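Posted in March
By the Cell Support desk, Tralwood

Cell Keeper, part time to start, Altdale site

Tralwood is looking for a person to look after one robot cell. One. We mention this early because the last round of applicants included several people who wanted to design fleets of them, and we wish those people well.

The cell is a bin-picking station. An arm reaches into a sheet-metal bin, takes hold of a colored block, and moves it somewhere else. On a good shift it does this 172 times before lunch. On a bad shift it does it 58 times and then stands there with its fingers shut on air, waiting for someone to care. You would be the someone.

What the work is like

You start at 8 in the morning, before the people who run the trials. You check that the bins are sitting where they were left, tighten the clamps, and look over the tape marks on the table. If a bin has crept, you put it back, run the touch-off routine and write the offset in the log. The log is a paper notebook. We have tried three pieces of software and the notebook is still winning.

Then you do the cables. Anyone who has worked around an arm knows that the motors rarely cause trouble and the cables always do. You will run the wrist through its full turn at low speed, watch for anything that snags or pulls tight, and re-dress the bundle where it needs it. You will get opinions about tape versus ties. Please keep them to under an hour.

The gripper takes up most of the rest. The fingers are soft parts and they wear out, so you will be swapping them, reseating the fittings, chasing small air leaks with a bottle of soapy water, and checking the grip afterward with a short run of test picks. Blocks lying flat in the open are easy. Blocks close to the front wall are where careers are made, and where fingers get bent -- you'll learn to hear it from the next room.

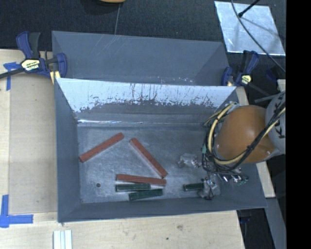 A swap takes some 4 minutes once you have the knack, and most of a morning before that. We'll show you ours, which was handed down from the Gastbridge site along with a torque driver and a number of bad habits.

What we'd like you to bring

Steady hands and a tolerance for very small connectors. Experience with any industrial arm is good, but so is a background in bike repair, stage lighting, sewing machines or farm equipment. You should be able to use a teach pendant or be willing to learn one without throwing it. You must be comfortable locking out the cell before you reach in, every time, including when someone is standing behind you sighing.

You do not need a degree. You do need to write legibly.

What you get

Mornings only through the first stretch, with full days likely once the Ñahui trials begin and a second shift is added. Paid training, safety shoes, and a parking spot that is technically a loading zone.

To apply, send a page about something you fixed that stayed fixed -- or something that didn't, and what you did next -- to the Cell Support desk at Altdale. Résumés are welcome as a second page. Shortlisted applicants will be asked in for a paid half day at the cell, where you will change a finger, route a cable and be offered coffee of uneven quality.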